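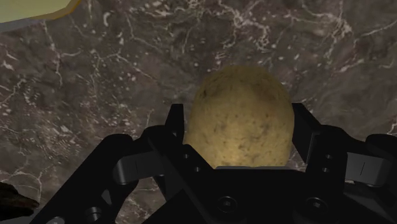 Dotik opens its doors to the public and shows robots learning to pick vegetables

Robotics firm Dotik held its spring open day in March, and 258 people came through the doors between ten in the morning and four in the afternoon. Most of them spent their time in the main hall, where the company was showing how it trains robot arms to handle fruit and vegetables before any real produce is involved.

The training takes place in a simulator called Astano. Visitors could watch it on a large screen as a gripper approached a single potato on a worktop, opened its two fingers and moved in until the potato stood between them. The worktop in the simulator is drawn as dark brown marble with white veins, and the potato has the speckles and small pits of the ordinary kind. Staff explained that surfaces and vegetables are swapped between runs so that the software does not learn to rely on one background.

Potatoes are a large part of the work. They have no fixed shape and no stalk to aim for, and a gripper that closes well on one may slip off the next. The current set in Astano holds 949 different vegetables and pieces of fruit, and potatoes make up the biggest group. The company said it plans to add more root vegetables over the summer — carrots and beetroot first, then parsnips.

A second room was given over to the physical side. A robot arm moved potatoes from a crate to a tray at a steady pace for most of the day, with a short stop at lunchtime while its software was restarted. Visitors were asked to stay behind the yellow line. Those who wanted to try for themselves could steer a smaller arm with a hand controller, and the queue for this reached the corridor by early afternoon. Children under 12 needed an adult with them.

Dotik shares its building with Slanina, a catering supplier that washes and packs vegetables for school kitchens. Slanina has agreed to test the system on one of its packing lines later in the year. The trial will last six weeks and will cover potatoes only. Packing staff will work beside the arm during that time, and the company said no jobs on the line would change as a result of the test.

Several visitors asked about speed. The arm is still slower than an experienced packer, and staff at the stand said so. They expect the trial to show how often it drops or bruises what it picks up, and those figures will decide whether a second line is fitted out.

There were also four short talks in the canteen. The best attended covered how a grip is judged in the simulator, and 50 chairs were not enough for it, so it was given again at three o'clock. Slides from all the talks will be put on the Dotik website by the end of the month.

The next open day is planned for the autumn and will be held at Isero, the company's second site, where there is more parking. Entry will be free again, but places on the hand controller will have to be booked in advance. School groups should contact the front desk — early requests are advised, as the morning places were all taken this time.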